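6 June 2021
Posted by Aušra Vaher, Floltanley workshop notebook

Benchtop oil, round two. Writing this up before I forget which tin was which, and so whoever picks up the next top doesn't have to ring me.

Where we left it in March: the maple offcuts had two coats of the Horneo hardwax and looked lovely for a fortnight, then went grey wherever a damp mug had sat. I blamed the oil at the time. Having cut one open I'm now fairly sure it was me. I'd sanded up to 320 and burnished the surface so shiny that the oil had nowhere to go. You could lift it off the top with a thumbnail in places, like the skin on old paint.

So this time I sanded a fresh board in strips - 90 grit at one end, then 120, 150 and 180 - and gave the whole thing the same coat on the same afternoon. I wiped it off after 15 minutes, left it overnight, and put a second coat on thinner than I thought was decent. Then wet mugs, a splash of vinegar and a teabag left until morning.

The 90 end drank it up and went a gorgeous colour but you can still feel the scratches, and under the window they look terrible. The 150 strip is the winner by a mile! No ring from the mug, a faint one from the teabag that came out with a dab of oil on a rag. The 180 was nearly as good and feels nicer under the hand, so if somebody wants a fancier finish I wouldn't argue.

The other thing I wanted to sort out was glue lines. With strips glued up side by side you get hard little ridges of squeeze-out, and the oil won't colour over them at all, they just sit there like dried honey. I've gone back to scraping while the glue is still rubbery (some 68 minutes after clamping for the Saliba glue in this shed, longer when it's cold) and it saves a heap of sanding.
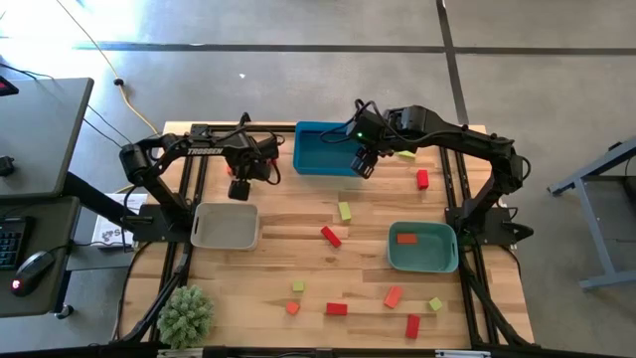 Photo: Floltanley workshop

I do like mixed strips in a butcher-block top, pale tan next to honey next to a darker brown. Oil deepens all of them but the pale ones move the most, so the contrast you fall in love with dry isn't quite the contrast you get. Wipe the board down with metho first and have a look before you commit to an order.

Trolumstead want a price on a long top, 2,000 by 900, oiled both faces. Both faces is right, by the way - the last one we did on the top only had cupped by the time it was picked up, and flattening it cost me most of a day. I've told them two coats at 150 and a third on the end grain, which soaks up twice what you'd expect.

Still to do: try the same strips on the spotted gum, find the lid for the second Horneo tin, and hang the oily rags out flat on the fence. Please don't scrunch them in the bin. I found two in there this morning.

Contact: Aušra Vaher, Floltanley | © 2021 Floltanley | Back to top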